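Police kept my phone after a checkpoint stop - how do I get it back?

Posted in: Police powers and property

I was a passenger in a friend's car that was stopped at a police checkpoint in July. The driver had a small bag of tablets in the door pocket and was later charged. I was searched, interviewed and released with no charge. They took my phone, a set of keys and 2000 in cash. The phone and the cash are listed on the property sheet, the keys are not. I have rung the station several times and been told the case officer is unavailable. The driver's case has now finished. What do I need to send, and to whom?

Fengying Mao

Cornent
Just go down there and ask at the desk. Take your passport. They gave mine back the same day, but that was a bike.

Skinlow
Going to the desk rarely works if the item is still marked as an exhibit. The desk can only release property the case officer has signed off. You need to do this in writing.

1. Address the letter to the property office and copy in the case officer. Quote the reference on the property sheet, not the crime number, if the two differ.
2. State that you were released without charge and that the related case has ended. Give the court reference if the driver will let you have it.
3. List the phone and the cash separately. Phones are usually released first. Cash may be held for longer under a separate power, and if so you should ask which power and whether an order has been made.
4. Attach proof that the phone is yours: a receipt, or the box with the serial number on it.

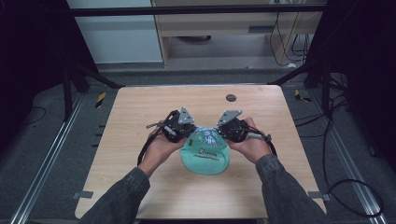 Keys missing from the sheet are a different problem. Ask for a copy of the search record made at the roadside, as it is sometimes fuller than the station sheet. If the keys are not on either, make a complaint and keep it apart from the property claim, otherwise one will hold up the other.

Allow 14 days for a reply. After that you can apply to the court for an order that the items be returned. There is a fee - check the current figure before you send the form.

Pirerus
Agree with Skinlow on most of it. One correction: if the driver has appealed, the case has not ended for this purpose and they can keep the phone until the appeal is dealt with. Find that out before you write. I waited 42 days for an answer that came down to this.

Last edited January 3, 2024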